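Alten Esstisch matt weiß lackieren – so wird es eine ruhige, gleichmäßige Fläche

37 Mal geteilt · 14 Kommentare

Unser Esstisch hat schon einiges mitgemacht: Umzüge, Bastelnachmittage, einen Raclette-Abend mit schiefem Pfännchen und sehr viele Kaffeetassen ohne Untersetzer. Im Mai habe ich ihn endlich auf die Terrasse geschleppt und mir vorgenommen, die Platte matt weiß zu lackieren. Ich habe das früher schon einmal an einer Kommode versucht und damals so ziemlich alles falsch gemacht, was man mit einer Rolle und einem Eimer Farbe falsch machen kann (Nasen am Rand, Flusen in der Mitte, und die Schublade klebt bis heute). Deshalb schreibe ich dieses Mal ausführlich auf, wie ich vorgegangen bin, und ihr müsst euch meine Umwege nicht auch noch antun.

Was ihr braucht

Schleifpapier in einer mittleren und einer feinen Körnung, am besten mit einem Schleifklotz, damit ihr keine Mulden in das Holz drückt
Anlauger oder ein anderer fettlösender Reiniger
Holzspachtel für Dellen und tiefe Kratzer
Sperrgrund und matten weißen Acryllack auf Wasserbasis (bei mir war beides von Ornimix)
eine kurzflorige Lackrolle, einen weichen Pinsel für die Kanten, eine Farbwanne
Abdeckfolie, Kreppband und ein Staubbindetuch

Erst putzen, dann schleifen

Ich weiß, man möchte sofort loslegen mit dem Schleifen, das geht mir genauso. Aber ein Esstisch ist über die Jahre mit Fett, Möbelpolitur und Handcreme geradezu imprägniert, und wer das nicht vorher herunterwäscht, reibt es sich mit dem Schleifpapier schön in die Poren hinein. Also den Anlauger nach Packungsangabe ansetzen, die Platte gründlich abwaschen, mit klarem Wasser nachwischen und trocknen lassen. Vergesst die Unterseite der Kante nicht! Da fassen beim Stühlerücken alle hin, und genau dort ist mir bei der Kommode der Lack zuerst abgeplatzt.

Danach schleift ihr mit der mittleren Körnung immer in Richtung der Maserung. Der alte Lack muss nicht restlos herunter, er soll nur überall stumpf sein und keine glänzenden Inseln mehr haben. Ich halte dafür gern eine Taschenlampe flach über die Platte, dann sieht man die vergessenen Stellen sofort. Dellen füllt ihr jetzt mit Spachtel, ruhig ein kleines bisschen überstehend, und schleift sie nach dem Aushärten bündig. Mit alten Lacken bitte vorsichtig sein und eine gute Staubmaske tragen. Wenn ihr bei einem sehr alten Möbelstück nicht wisst, was da drauf ist, fragt lieber im Fachhandel nach, bevor ihr den Schleifer ansetzt.

Grundieren

Weiß ist eine gnadenlose Farbe. Gerade bei Eiche, Nussbaum oder Mahagoni wandern die Inhaltsstoffe aus dem Holz gern nach oben, und dann habt ihr nach einigen Wochen gelbliche Flecken mitten in eurem frischen Weiß. Dagegen hilft der Sperrgrund. Ich habe ihn in 2 dünnen Schichten aufgetragen und nach jeder Schicht ganz leicht mit dem feinen Papier darübergeschliffen, wirklich nur gestreichelt. Der Staub muss danach weg, zuerst mit dem Sauger und der weichen Bürste, dann mit dem Staubbindetuch.

Lackieren

Den Lack gut durchrühren, auch wenn er im Eimer schon ganz friedlich aussieht. Die Mattierungsmittel setzen sich unten ab, und wer nur oben abschöpft, bekommt eine Platte mit glänzenden Streifen. Zuerst kommen die Kanten mit dem Pinsel dran, gleich danach die Fläche mit der Rolle. Ich arbeite in Bahnen, erst quer, dann längs, und zum Schluss ziehe ich die Rolle fast ohne Druck in einer einzigen langen Bewegung von einem Ende zum anderen durch. Danach: Finger weg! Es juckt einen immer, noch eine Stelle nachzubessern, aber der Lack zieht schnell an, und jede späte Korrektur bleibt als rauer Fleck stehen.

Insgesamt habe ich 3 Schichten gerollt. Zwischen den Schichten habe ich rund 16 Stunden gewartet, das ist mehr, als auf meinem Eimer stand, doch auf der Terrasse waren die Nächte noch kühl – und ich wollte nach der Sache mit der Kommode nichts riskieren. Vor jeder neuen Schicht wieder fein anschleifen und entstauben.
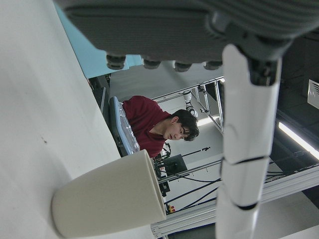
BIRTE MOKOENA

Kleine Pünktchen in der Fläche sind übrigens kein Grund, alles noch einmal zu machen. Auf einer matten weißen Tischplatte fällt schon ein winziger dunkler Krümel auf, und manchmal liegt er einfach nur obendrauf und lässt sich wegpusten. Sitzt er im Lack fest, wartet ihr, bis alles durchgetrocknet ist, und nehmt ihn mit einem gefalteten Stückchen feinem Schleifpapier heraus. Danach tupft ihr mit einem fast trockenen Pinsel etwas Lack darüber.

Wann darf der Tisch wieder benutzt werden?

Grifffest ist nicht dasselbe wie belastbar, das musste ich auch erst lernen. Wir haben nach den ersten Tagen vorsichtig daran gegessen, mit Tischdecke, aber schwere Vasen und heiße Töpfe hatten noch 2 Wochen lang Hausverbot. In dieser Zeit wischt ihr am besten nur mit einem weichen, leicht feuchten Tuch. Scheuermilch und diese weißen Schmutzradierer solltet ihr auch später von matten Flächen fernhalten, sie polieren blanke Stellen hinein, die ihr nie wieder loswerdet.

Den Rest vom Lack habe ich in ein kleines Schraubglas gefüllt und beschriftet. Für die erste Macke, die ganz bestimmt kommt, steht es jetzt bei uns im Keller neben den Pinseln.

14 Kommentare · Teilen 37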